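Spending other people's money, part two

So the budget meeting got moved up. I thought I had until the end of the quarter to finish the equipment plan for our little automation corner, and then Felicidad Padilla stopped me by the coffee machine and said she needed numbers by Friday. Great!

For anyone who missed my August post, we want to stop moving well plates by hand. We do a lot of it, everyone hates it, and Florante Tan has been making the case for robot arms ever since he joined. I was the holdout (I still remember what happened to the last big purchase, which now holds up a plant).

We got quotes from Gukach and Lougher. Gukach came in cheaper on the arms, but the quote left out mounting hardware, training and shipping, and once I added those back in the gap pretty much closed. Lougher's quote was 22 pages long and I read every single one of them, including the part about pallet dimensions. Delivery is 4 months for one and 6 for the other, and of course the faster one is the one with the worse service contract.

The thing I keep going back and forth on is one arm or two. Two arms on a shared base sounds wonderful until you price the second controller. Florante says we should work the layout out in simulation before we commit to anything, and I've come around to that – it costs us his time and a license, and we can shuffle plate positions as often as we like.
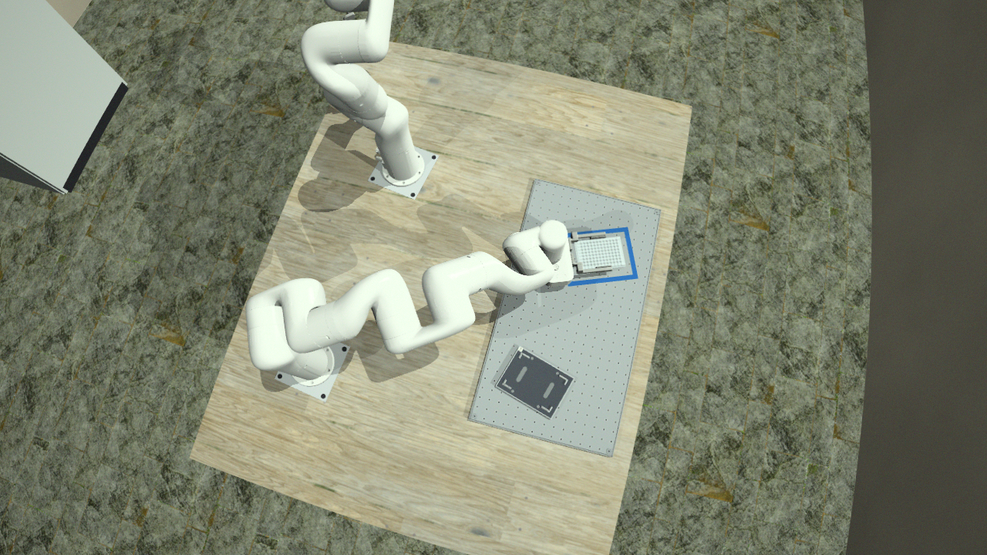

I also badly underestimated the small stuff. Plate holders, breadboard, bolts, a spare gripper, somebody to come out and level the floor. I had one line for all of it, called "misc," and Kristine Quiambao sent it back with a question mark. Fair! It's three lines now and the total is nearly double what I had.

Where I've landed for now: ask for both arms, but split the purchase over two budget years, with the base and the first arm up front. If Felicidad says no to the second one, we still have something that works on its own, and we've already paid for a base big enough to add to later.

I still need to call Lougher back about the service contract and find out if the training price is per person or per day. If any of you have bought from either of them, please leave me a comment before Friday!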